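Claven Forum > Life After Work > Retiring abroad, three months in

marrow_and_mint
Well, we did it. I finished at Pritgate in January after 20 years and we're now renting a flat up the hill in Ziltport (yes, with the steps, all 80 of them, my knees send their regards). I thought I'd be blissful. Mostly I am! But I wake at six every morning with my heart going, convinced I've missed a meeting. Did anyone else get this, and when did it stop?

Pelham_Bob
Took me the best part of a year. I kept my old alarm on and that helped, oddly. Don't let anyone tell you to "find a purpose" in the first few months. Sit down, have a coffee.

tansy40
Disagree with Bob, sorry. Sitting down was the worst thing I did. I sat down in spring and got up in autumn a stone heavier and very cross with my husband. Sign up for something, anything, even if you're bad at it. I did beginners' Italian and cried in the second lesson, but I went back.

marrow_and_mint
Ha, thank you both. I did go along to a conversation group run by a chap called Katsuhiko Nakajima, who retired here years ago and speaks four languages, all of them faster than I can follow. I said I was pregnant when I meant embarrassed. They were very kind about it.

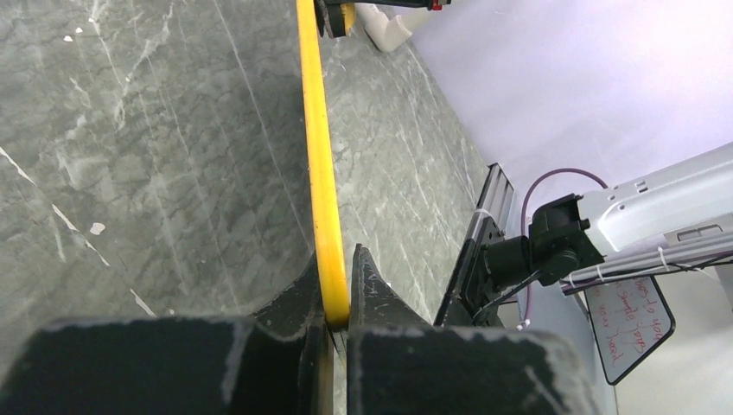
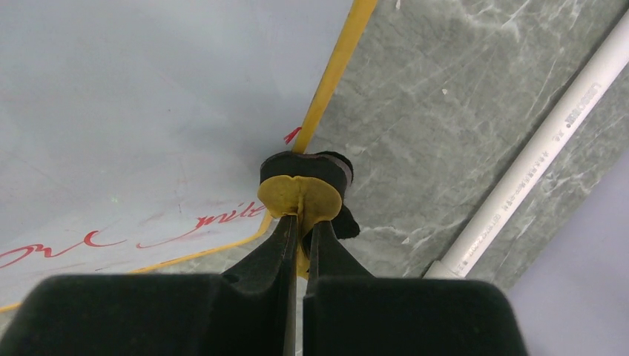
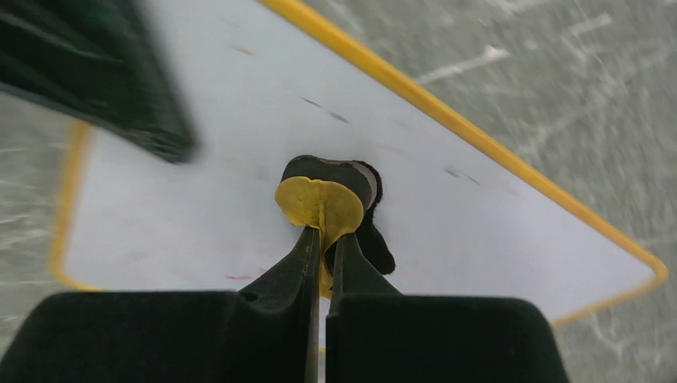
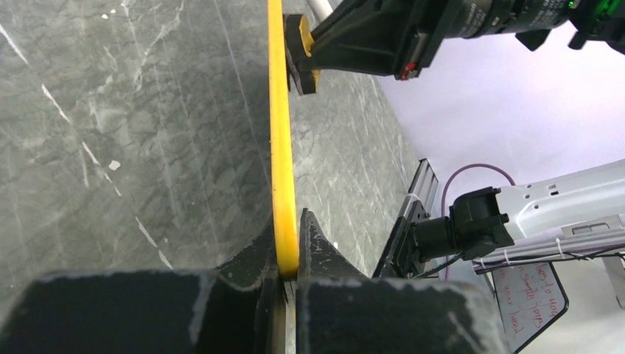

Something yellow in all four. Click to enlarge.

Pelham_Bob
Everyone does the pregnant one. What's the rent like out there, if you don't mind my asking? We looked at Halonen and it was silly money.

marrow_and_mint
469 a month, water included, heating not. We came out in the cold and I wore my coat to bed – so much for the sunshine.

quietcarriage
I'm going to be the grump. Three months isn't retiring abroad, it's a long holiday. We lasted two years and came home because I missed my sister and being able to argue with the bank in English. Keep your house if you can.

tansy40
Bit harsh! Plenty of people stay. And she asked about waking up at six, not about her house.

quietcarriage
Fair enough. For the waking up: I moved the bed to the other wall. Slept till eight.

marrow_and_mint
Not harsh, we've let ours out for a year so the door's still open. I'll try the bed tonight if I can persuade him to lift the other end.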